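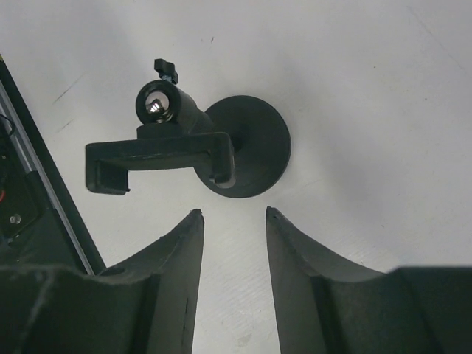

Lucía Vallejo

Erkismont > Docs > Data sets > Kestundale > README

April – Lucía Vallejo

# Kestundale two-arm set: README and recording rules

Kestundale is a set of teleoperated tabletop recordings made with two small arms on a shared white table. The objects are phone accessories: mounts, clamps, base discs, things with a ball joint or a thumb screw. This file covers what is in the set and the rules operators follow when adding to it. If the rules and the old wiki disagree, use this file.

## Contents

The current release has 200 episodes across 13 tasks. Each episode folder holds:

- `wrist_left` and `wrist_right` video
- `overview` video from the fixed camera
- `joints.csv`, positions and commands for both arms
- `meta.yaml`, with task name, operator initials, outcome and notes

Video and joint logs share one clock. Do not resample them before upload. The loader does that.

## Before recording

1. Walk both arms through their full range with the table clear. Stop if a cable pulls tight at any joint.
2. Check the gripper fingers. Small nicks and scuffs are fine. A cracked finger, or one that moves on its mount, gets replaced and the change goes in `meta.yaml` under `hardware`.
3. Wipe the table. Old scratches stay in the data and we don't edit them out.
4. Place the objects by hand with the motors disabled. The operator who placed them says "clear" before anyone enables torque.
5. Tighten thumb screws only as far as the task sheet says. Over-tightened ball joints were the main reason for thrown-out episodes in the first release.

## Working distance between the arms

This section gets the most questions. The two arms can reach each other, and several tasks need them to. A handover is not possible otherwise. The rule is that only one arm moves toward the other at a time. The receiving arm gets to its waiting pose first and holds there, then the giving arm comes in.
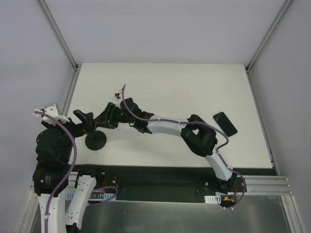 If both grippers have to close on the same part, the giving arm stays closed until the receiving operator calls the grip. Slow speed applies whenever the two grippers are within a hand's width of each other. Slow speed is set in the config and should not be changed from the console during a session – a few people have done this and the logs don't show it.

Contact between the arms is not an automatic discard. Stop, look at both grippers, and mark the episode `contact: true`. Discard it only if something has shifted or come off.

## Cables

Cables run along the outside of the links and need enough slack at the elbow for a full bend. Slack above the wrist is allowed as long as it stays out of the jaws. If a cable crosses in front of a wrist camera for more than a moment, note it. Do not tape cables to the table.

## Loose parts

Anything left on the table that isn't on the task sheet goes in the notes, including scraps. Don't reach in during an episode to remove it. End the episode, disable torque, then clear it.

## Outcome labels

- `success`: end state matches the task sheet
- `partial`: at least one step done, end state not reached
- `fail`: no step done
- `void`: hardware or logging fault

Label from the end state only. Araceli Espinoza reviewed the first release and changed 44 labels, nearly all of them `success` marked on episodes where the object had been set down outside the target area. Two people now label each new episode and she settles the ones that differ.

## Known problems

- Black parts on black fingers are hard to segment from the wrist view. Use the overview camera where you can.
- The chrome on ball joints gives bright spots that some depth models read as holes.
- The Gulteck task names were changed after release 1. Old names are in `aliases.yaml`.
- 3 episodes in the Chávez clamp task have no right wrist video. They are kept for the joint data.

## Changes to these rules

Send changes as a pull request against this file, with the episode numbers that made you want the change. Rules that affect arm speed or spacing need a sign-off from Araceli or me before anyone records under them.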